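Messtead Site: Readiness and Safety Checklist for Automated Handling of Small Household Items
Task sheet 132: Card holder, open, on tabletop 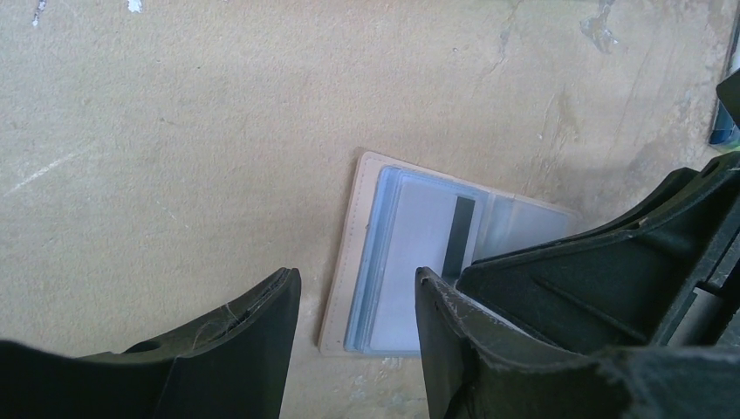

Completed by: Caoimhe Ní Chonaill
Unit: Mireo arm, two-finger gripper
Period: October

1. Work surface stable and level.
Pass. Scuffs and worn spots in the top are to be recorded but do not require repair at this stage.

2. Gripper fingers inspected for cracks and sharp edges.
Pass with comment. Scratches and whitish wear marks noted on the fingers. Re-inspect after 50 further cycles.

3. Emergency stop tested before power-up.
Pass. Tested at 8.40 and again after the break.

4. Closing force limited to the setting for soft goods.
Pass. The setting must not be raised to make up for a missed grasp.

5. Item can be picked up without loss of contents.
Not yet acceptable. Of 338 attempts in the period, 76 ended with a card displaced or the holder dropped. Clear plastic sleeves remain difficult, particularly when the holder is lying open at an angle.

6. Single card can be withdrawn from a sleeve.
Not attempted. Mac Mathúna has asked for this to be added. The request is held until item 5 is passed.

7. Magnetic stripe protected from contact with the fingers.
Partly met. Operators are to use blank or expired cards only.

8. Operator remains outside the marked area while the arm is moving.
Pass. One reminder was given on Saturday.

Overall finding
The unit may continue under supervision. It is not approved for unattended tidying in homes or at the Gruramum shop counter, where a member of staff completes the same task in a few seconds.

Next inspection: on completion of the cycles stated in item 2.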